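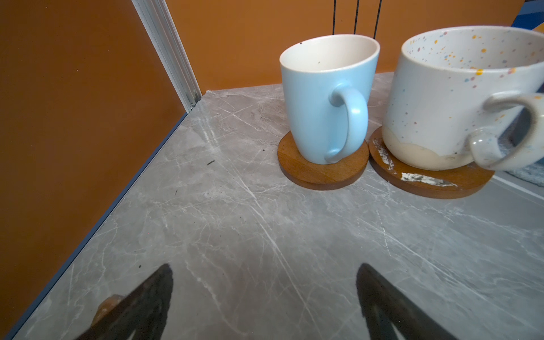 2020-05-14
Coasters and countertop, Etwood kitchen

Went over the mug corner again after lunch. The reddish-brown coaster under the light blue mug still has good color. The one under the speckled mug is worse than I had it in my notes from December. White and silvery patches, a streak along the front rim and another patch toward the left side. I had put the first mark down to heat, but the finish on the rim doesn't get hot, so now I think it is the unglazed base. The beige band on that mug is bare clay and probably holds water after washing.

To try: swap the coasters for 31 days and leave the mugs where they are. If the good one starts to go white, it's the mug. Euan Ritchie says to sand the bad one back first and oil it. I'd leave it alone until the swap is done or we won't know what we are looking at.

Oil: the Ruchti tin is nearly finished. Jastik has the same kind, lot 441, ask them before ordering. Two thin coats, 8 hours between. Wipe off what hasn't soaked in or it goes tacky like the tray did.

Counter: small dark specks over the marble-pattern top, more of them than I like. Wiped one patch with a dry cloth before I thought to save any. Next time use the soft brush and tap them onto white paper. Could be grounds, could be grit off the wall. There are specks inside the blue mug near the rim too, so it wants a proper wash before anyone drinks from it.

Edge trim on the left, dark blue-gray: pressed along it with a thumb, no give anywhere. Metal corner strip is fine. No need to reseal this year.

Cables: the three black ones hang down the back wall behind the mugs and end too near the blue one for my taste. Asked Asudlow whether they can be clipped higher up. No answer yet. Don't cut them.

Left to do:
swap coasters, pencil the date underneath
wash both mugs, dry upside down overnight
brush sample from the counter
call Jastik about the oil
2,000 grit paper, one sheet, for after the swap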